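Saturday, late

Woke before six with the blackbird going and couldn't get back off, so I was down at the allotment by seven. The gate was still locked. Sat on the wall until Mawar Kusuma came along with her key, and we went in together. She has two plots now, hers and the one next to it that used to be all couch grass, and she has cleared nearly the whole of it since spring.

July is not going well for my beans. The French ones have come up patchy and the runners have plenty of flower but hardly any pods. Mawar thinks it is the dry nights. I watered everything anyway and put the last of the straw under the squashes. The onions are fine. The onions are always fine and I grow too many of them.

Lifted the first row of earlies. The skins rub off with a thumb, so they are just right, but something has been at the ones on the path side. Small round holes, some of them going right through. Slugs, I suppose. I put the bad ones in a separate bag and will cut round the holes. Weighed the good ones on the bathroom scales when I got in, which is a silly way to do it, and got 2 kilos, so not a great row. Last year was better, though I had them in earlier and that was in the bottom bed, where the soil holds on to the water.

Bus home by way of Tasthorpe, as the direct one doesn't run until ten. Got off there to buy string and a packet of spring cabbage seed, and then missed the connection by standing in the queue behind a man who wanted a refund on a hosepipe. Waited 21 minutes for the next. I read the back of the seed packet several times. Sow July to August, it says, and plant out in September. I will do half of them on Monday and keep the rest back in case the first lot bolt.

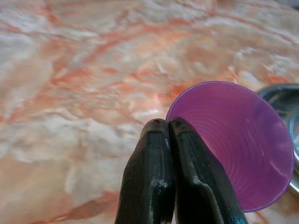
Ate at the kitchen table with the door open. Boiled potatoes, butter, mint, a bit of ham. Then I did the beetroot, which I had been putting off. I do it the way my aunt did in Jarkotville - boil them whole with the tops twisted off, slip the skins, slice, and pour the hot vinegar over with a few peppercorns and a bay leaf. It made two jars and there is a little left in a bowl in the fridge. The vinegar smell is still all through the house. I should have shut the door to the stairs.

Letter from the allotment office about the rents. They are going up in October, which everyone knew, and there is to be a new rule on sheds. Mine is well under the size. Tjoa on the corner plot will have trouble with his, as it is more of a summer house, and he has just painted it. I won't be the one to mention it. He will have had the same letter.

Rang my sister after tea. She is coming on the second weekend of August and wants to bring the dog. I said yes. The dog digs, so I will have to find something to put across the front of the leeks. There are some old fridge shelves behind the shed that would do, if they haven't rusted through.

Legs ache. I knelt on the hard path for most of the morning and forgot the mat again. It has clouded over since supper and the forecast gives rain after midnight, so I have left the butt lids off and brought the washing in. Need to write back about the shed form, get more jar lids, and ask Mawar if she wants onions. She will say no, she has her own, but I will ask.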